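Ticket 2948: Hole 15 irrigation zone drops out overnight
Site: Nurnel Golf Course
Status: Resolved, monitoring
Assigned to: Ákos Kozma
Opened: 1/11/20

Reported problem
Greenkeeping reports that the fairway zone on the par 4 15th does not complete its overnight cycle. The left-hand rough and the approach are watered normally. The Unditis controller logs fault code 213 (station current low) and skips to the next station. Dry patches are showing on the fairway short of the green, on the slope beside the bunker.

Work log

Entry 1
Fault code cleared and station run manually from the controller. Valve opened, ran for four minutes, then closed. Code 213 returned. Same result on the second attempt.

Entry 2
Solenoid resistance measured at the valve box and found within the manufacturer's range. Solenoid swapped with the one from the 14th anyway. Fault stayed with the 15th, so the solenoid is ruled out.

Entry 3
Station wire moved to a spare output on the controller. Fault followed the wire. Output board is OK — no need to order the replacement quoted by Kristiansen.

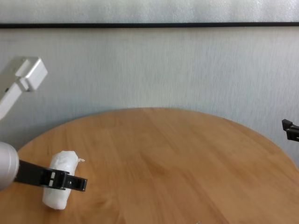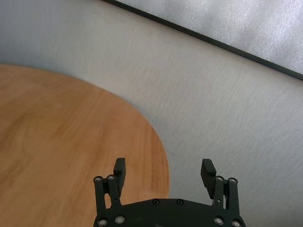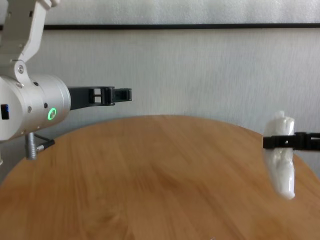
Round table, all three views.

Entry 4
Cable tracer put on the run between the controller and the valve box. Signal weakens beside the cart path, where the kerb was re-laid in April. Dug down by hand and found a splice with a cracked connector and green corrosion on the common wire.

Entry 5
Cut back to clean copper and remade both joints with gel-filled connectors. Splice now sits in its own box with a green lid, flush with the turf. Position added to the Stitance course map, layer "Electrical".

Entry 6
Full cycle run manually. No fault code. Pressure at the last head matches the 14th. Overnight program re-enabled with the original start time.

Outstanding
- Returf the trench beside the cart path. Ground under repair is marked with white paint until then; local rule notice is up in the pro shop.
- Two heads on the approach are sitting low after the dig and need raising.
- Check the controller log after the next three overnight cycles. If code 213 comes back, reopen this ticket and do not raise a new one.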